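Large-format print curls at the edges and won't stay flat

Posted in Printing & Finishing by Demetrio Aranda

I print interior photographs on a roll-fed plotter, mostly single rooms at poster size.

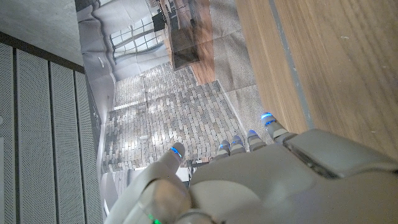 The stock is Skutum satin, 9 mil, on a 42 inch roll with a 2 inch core. The first half of the roll gave me no trouble. Since August every sheet curls toward the printed side within an hour of trimming, and the short edges lift enough that I can't mount them without a crease. I have tried leaving them face down under books overnight. They stay flat until midday and then start to lift again.

Ink is the Grornico pigment set, driver on the "heavy" media setting. The room has no humidity control. Is this the paper, the ink load, or storage? I would like to use up the roll if possible.

3 replies

flatbed_teixeira
Two separate effects are probably adding up. Paper near the core is wound to a smaller radius, so it holds more curl than the outer layers did. That is core set, and it gets worse toward the end of any roll. On top of it, the coating and the base take up and lose moisture at different rates. In dry air the coated side shrinks more and pulls the edges up.

Roll the print against its curl around a wide tube, 4 inches or larger, with a clean interleaf sheet on the printed side. Leave it ten minutes and check. Repeat in short steps, as overdoing it gives you a reverse curl. Then put it under an even weight for a full day. Books leave gaps between them, so use a board the size of the sheet.

Also drop the media setting one step. "Heavy" on that driver lays down more ink than a satin coating needs. Print a small test first and compare the shadows.

Let the print dry in open air before it goes under weight. Trapped solvent will mark the surface.

oldroll314
buy sheets instead of rolls. problem gone

Flukedum
Sheets in that size cost a lot more and still curl if the air is dry, so I wouldn't start there.

I agree with the tube method but would check humidity before changing driver settings. A cheap hygrometer next to the plotter is enough. Under 35 percent I get the same lift on satin, and at 45 to 50 it mostly goes away. Keep the roll in its bag with the end caps on between jobs. If you mount with a cold-press adhesive board, start from the middle of the sheet and work outward, and trim after mounting.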